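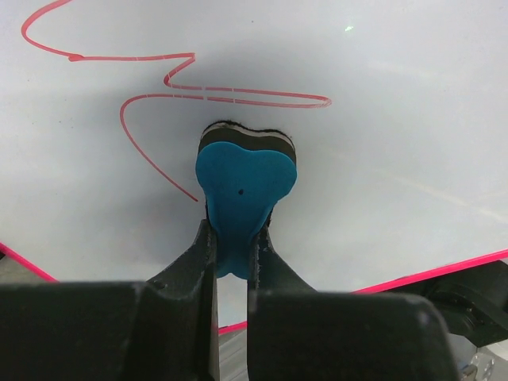

Prepared by the Flotwood Robotics Safety Office for the Wostberg Laboratory
6 min read | 3 comments | 14 shares

PRE-SESSION AND METHOD INSPECTION CHECKLIST: WHITEBOARD WIPING STUDY

Scope

The checklist applies to all sessions of the contact-force wiping study conducted at the Wostberg bench. The study compares two control methods for erasing marker from a whiteboard with a gripper-held eraser: a fixed-path method, and the Brodudier method, in which the arm adjusts its pressure according to the resistance felt at the wrist. The operator completes Sections A to C before the first trial and Section D at the close of the session. Items marked "Hold" stop the session until they are cleared.

Section A. Work area

A1. Floor marking around the bench visible and unobstructed.
Satisfactory.

A2. Emergency stop within reach of the operator's chair and tested at start of session.
Satisfactory. Tested at 9:10 a.m.

A3. Whiteboard secured at all corners, with no movement under hand pressure.
Satisfactory. One clamp was retightened during the inspection.

A4. Pink edge strips in place and continuous. The strips are the visual limit of the wiping area, and the eraser is not to cross them.
Satisfactory.

A5. Cables clear of the full range of arm travel.
Hold, then cleared. The wrist cable was re-routed and the arm was run through its travel at low speed before sign-off.

Section B. Gripper and tool

B1. Fingers free of cracks and loose fasteners.
Satisfactory. The finger surfaces are slightly rough to the touch, as supplied.

B2. Eraser held upright by the stem of the blue handle, with a finger on either side.
Satisfactory. Operators are reminded that a grip on the wide part of the handle is not acceptable, as the eraser may rotate under load.

B3. Felt pad seated evenly and free of grit.
Satisfactory.

B4. Grip holds under a gentle manual pull with the arm in protective stop.
Satisfactory.

Section C. Method settings

C1. Force limit entered and confirmed by a second person.
Satisfactory. The limit is 41 newtons for both methods.

C2. Approach speed set to the reduced value for first contact.
Satisfactory.

C3. Test line drawn by hand in red-pink marker. The line is to include loops, sharp zigzags and at least one long horizontal stroke, so that neither method is favoured by a simple shape.
Satisfactory.

C4. Glare on the board noted before the trial. A bright spot may be read as clean board by the scoring program.
Comment: a small glare spot is present toward the top of the board. It is to be masked in scoring.

C5. Partly erased sections left as they are until scored. Gaps and faded strokes form part of the result and are not to be touched up or wiped by hand.
Satisfactory.

Section D. Close of session and results

D1. Trial count entered in the log.
Satisfactory. 100 trials were completed under each method.

D2. Force log saved and checked for readings above the limit.
Fixed-path method: 2 readings above the limit, both at first contact. Brodudier method: no readings above the limit.

D3. Eraser pad inspected for wear.
Comment: wear is heavier along one edge. The pad is to be replaced before the next session. Cumulative use of this pad is over 3000 strokes.

D4. Arm parked, power isolated, board cleaned by hand.
Satisfactory.

General comments

The inspection found no condition that would prevent the study from continuing. The adaptive method kept within the force limit throughout, but it was slower on zigzag sections, and operators should allow for longer trials when planning bench time. The Sjögren scoring program is to be used for all future sessions in place of manual scoring.

Item A5 will be added to the daily start-up sheet from April.

3 comments | Share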